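# Entili two-arm kit for a dish-racking station, worth it for a small shop? 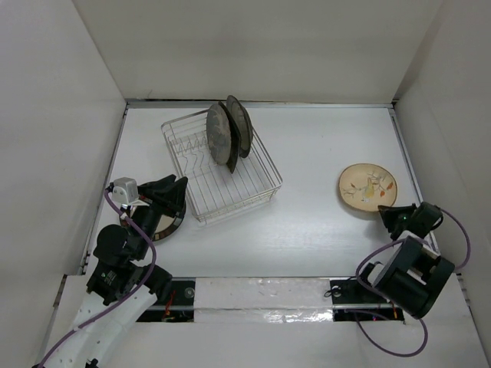
## Zahira Osman

I'm looking at the Entili kit for our pottery rental counter. We get plates back, they go through the washer, and then somebody stands there putting them in racks. I want to know if two small arms can take over the racking part.

What we have to deal with:

- stoneware plates, dark and grainy, fairly heavy
- painted plates with a plain rim, which chip if you look at them wrong
- ordinary wire dish racks with a low divider

The seller's page says setup takes 2 hours and that the stock fingers are fine for tableware. Has anyone run it on real plates? I'm also wondering if I need the gripper camera on both sides or just one. Budget is tight and the second camera is 140 extra from Waldale.

## Arif Khoo

I've had the kit since January. Short version: it works for standing plates in a wire rack, and it is slow.

Setup took me most of a day. The mounting was quick. Calibrating the arms to each other took the rest, and I had to redo it after I moved the table.

Plates already standing on edge are easy. The fingers go either side of the rim and lift. A plate lying flat is the hard one, because the fingers have to get under the rim and the table is in the way. What helped me:

1. Put a thin rubber mat under the flat plates so the rim gives you a little clearance.
2. Slow the close speed to 38 percent for anything painted.
3. Clamp the rack. Mine slid every time a plate touched the divider.
4. Leave slack in the camera cable and check it at full reach before you run anything.

On the camera, I started with one and stayed with one. The arm without it does fine if it only holds or hands over.

For heavy stoneware I'd buy the padded fingers. The stock ones slipped on my rough plates about 5 times in the first week.

## pelstead_parts

Just get the bigger arm from Famness, these little ones are toys. One arm is enough for dishes anyway.

## Arif Khoo

The Famness arm needs a floor stand and a guard, so it won't fit on a counter. Zahira, ask Waldale if they'll let you send in a few of your own plates before you order. They did that for me and I got a short video back.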